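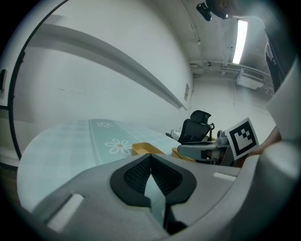
1. Introduction

Our group looked at how families in Turnotdale use table linen at home and how the cloths hold up to repeated washing. The topic came out of the household textiles unit in January. Three of us worked on it: Nestor Aquino ran the wash tests, Felicidad Lumbao handled the survey, and Divina Calimlim wrote up the results. Our advisor was Imke Voß.

Table linen covers a lot of things. For this report we kept to tablecloths and runners used on dining tables. A light green cloth with a faint check and a darker teal runner with white flowers is the kind of pairing we mean. Napkins and placemats were left out.

2. Survey

We handed out paper forms at the Sison market and got 198 back. The form asked what fabric the household's main tablecloth was made of, how often it was washed, and why the last one was thrown away or given away. Polyester blends were the most common answer, with plain cotton second. Many people did not know the fabric and left the line blank - we should have asked them to check the label at home.

Stains were the main reason for getting rid of a cloth. Fading came next. Very few people mentioned holes or torn hems, even for cloths they had owned a long time.

3. Wash tests

We cut test squares from 2 fabrics, a cotton and a polyester blend, both bought new at Clikard. Each square was marked with coffee, tomato sauce and cooking oil, left overnight, and washed at the school laundry room. We used the same powder for every load and dried the squares flat.

The cotton let go of coffee better than the blend did. Oil was the other way around from what we expected: it stayed in both fabrics, and on the blend it left a darker ring. Tomato came out of the cotton only after a second wash.

Shrinkage was measured on separate squares, 45 cm on each side. The cotton pulled in along one direction more than the other, so the squares were no longer square after washing. The blend kept its shape.

4. Problems

One load was run on the wrong cycle and we had to repeat it. The first set of coffee marks was also uneven because we poured from a cup. Crisanto Espiritu in the science lab lent us a dropper for the second set, and those are the results used here.

We did not test fading. It would need more wash cycles than we had time for, and Imke suggested leaving it to next year's group.

Report handed in 2018-08-10. The survey forms are in the blue folder in the textiles room.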